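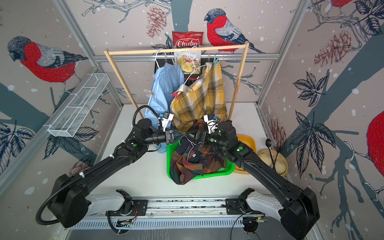 **Plaid shirts: hanger or dryer?**

**pinecone_laundry**

Okay, settle something for me. I say flannel and plaid go straight from the basket onto a hanger, buttoned at the collar, done. My sister says 30 minutes in the dryer and stop fussing. I have a small wooden rack and not a lot of patience, and my Karkard dryer eats collars for breakfast.

**tumblefan330**

Dryer, low heat, take them out a little damp. I've done mine that way for 14 years and they look fine. Life's too short to babysit shirts!

**mossbutton**

Fine for you maybe, but I lost two good flannels to that method (sleeves crept halfway up my arms). Hangers all the way. Shake it hard first, then pull the front straight by the button band. And use clothespins, people!

**pinecone_laundry**

Clothespins are my thing too. Plaid gets bunched up so easily, and the yellow and brown one was all twisted with its end over the back of the green basket, red pin and all. The light blue one just hangs there long and loose like it's never caused trouble in its life.
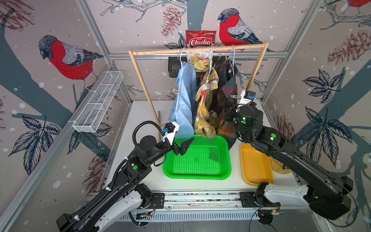

**tumblefan330**

Pins leave dents though. I had a Pleretti shirt with a pinch mark on the shoulder that took forever to steam out. If you must hang them, skip the pins and give each one more elbow room.

**mossbutton**

Depends where you put them. Down the front below the collar I've never had a mark, shoulders yes. Also, wire hangers or plastic? I threw out all my wire ones in May, they poke up little bumps.

**pinecone_laundry**

Mixed bag over here. The dark plaid is on a light blue wire one and has a white clothespin on the front, just under the collar, so I guess I'm on your side, moss.
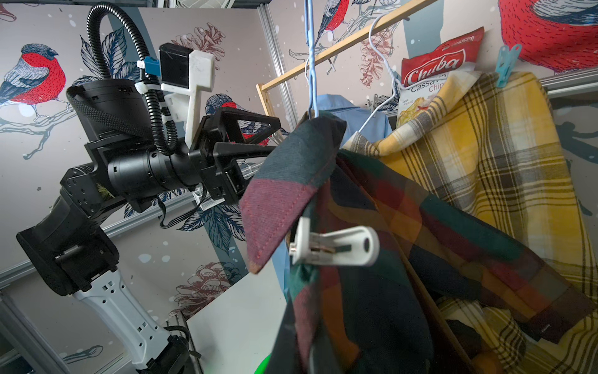 I did try the fat wooden Wokeren hangers once and they were too wide for my shirts, so back they went. Still not buying the dryer argument, sorry tumble. Anybody have a trick for collar points that curl? Mine flip out no matter what I do.

**tumblefan330**

Iron them from the tip inward. Or, you know, dryer.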